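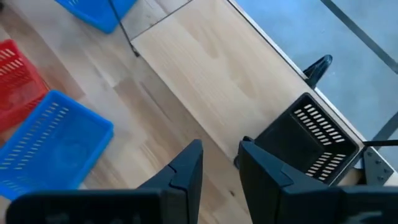
# Kutiro Family Vault review: a password manager for people who share a fridge

Reviews > Privacy & Security > Password Managers

We use cookies to remember your settings and count visits. Accept all | Manage choices

May 24, 2026 | Reviewed by Keith Heywood

My household kept its passwords in a spiral notebook for years. The notebook had one great advantage over every piece of software I have ever tested, in that no one overseas could steal it. It also had my handwriting, which defeated several legitimate users, and a page near the back where the bank login had been crossed out so many times that the paper gave way.

Then the online store where I buy running shoes wrote to say it had been "made aware of an incident." The letter was very sorry and told me my password might be in the hands of a third party. I had used the same one for the shoe store, a pizza place, my dentist's portal and, for reasons I can't defend, my email.

So I've spent six weeks with Kutiro Family Vault, a password manager that covers up to five people for $80 a year. I bought it with my own money. Kutiro offered me a free account after I sent them questions, and I said no, mostly because it would have meant setting the thing up again.

## Getting started

You install the app, make up one long passphrase, and print a recovery sheet. The sheet matters. Kutiro says it can't reset your passphrase for you, and it says so on four separate screens, each a little sterner than the last. By the fourth I felt I was adopting a dog.

Importing was better than I'd feared. My browser had been hoarding logins since the dawn of time and handed over almost 300 of them in one go. Kutiro sorted them into Fine, Reused and Weak. Fine was a short list. A good many of the rest belonged to shops that no longer exist, and you can delete those in bulk, though the button is tucked away under a menu called Housekeeping.

Two-factor codes can live in the vault too. I kept mine in a separate app, on the theory that you shouldn't hang the spare key on the same hook as the first one, but it's there if you want it.

## Day to day

On a laptop, autofill does its job. A small green tab slides out from the login box, you click it, you're in. It got the right account every time on the sites I use most, and it refused to fill anything on a fake bank page I'd been emailed, just as it should. I found that quiet refusal more convincing than anything on the sales page.

On the phone it's moodier. In some apps the prompt comes up at once. In others you tap the box, wait, tap again, and end up copying the password by hand like a medieval monk. My pharmacy's app seems to hold a personal grudge.

The password maker is good. It can spit out the usual soup of symbols or string together plain words, and you can tell it to leave out characters that look alike. I recommend the words for anything you'll ever have to type with a TV remote.

## Sharing

Lorraine Oakley, my wife, was the real test. Her position on passwords is that she has one, it's excellent, and she'll thank me not to look at it. She moved over in the end because of the shared folder, which holds the streaming logins, the Wi-Fi and the utility accounts. Since then I haven't been shouted for from the other end of the house to say what the gas company's password is.

Permissions are simple: a person can see an item, use it without seeing it, or change it. The middle option is handy for teenagers. Any changes are logged with a name and a time, so I know exactly who renamed our broadband account "THIEVES."

Emergency access is the grown-up part. You name someone, choose a waiting period, and if they ask to get in and you don't say no by the end of it, they're let in. Lorraine set mine to the shortest period on offer. I've decided not to read into this.

## Breach alerts

Kutiro checks your logins against known leaks and tells you when one turns up. My first evening produced eleven alerts, the shoe store among them. Each comes with a link to the right change-password page, and most of the links worked.

The trouble is tone. A leaked email login and a leaked account on a recipe forum get the same red banner and the same buzz on the phone. After two weeks I'd begun swiping them away unread, which is a bad habit to teach people in a product like this. A setting for "important accounts only" would fix it.

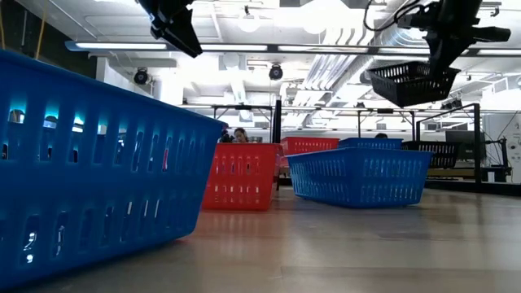
## What it's up against

I also tried Bevden, which is cheaper and has the nicer phone app, but it only shares items one at a time and I lost patience somewhere around the thermostat. Millet is free for one person and perfectly decent. If you live alone, start there and keep your $80.

## Gripes

- Notes are capped at 3000 characters, a limit I met while pasting in the instructions for my mother's router.
- Support is by email only. My two answers were polite and useful, and took three days each.
- The yearly plan renews itself, and the reminder comes a mere week ahead.
- Exporting your data to leave takes nine clicks. Importing it took two.

## Should you buy it?

For a family, yes, if somebody in it is willing to spend a dull evening setting up. It loses a star for the alerts and the pharmacy business. The recovery sheet is in the drawer with the passports, folded inside the old notebook, because I couldn't quite throw the notebook out.

Four stars out of five.

Filed under: Passwords, Data Breaches, Family Tech, Paid Apps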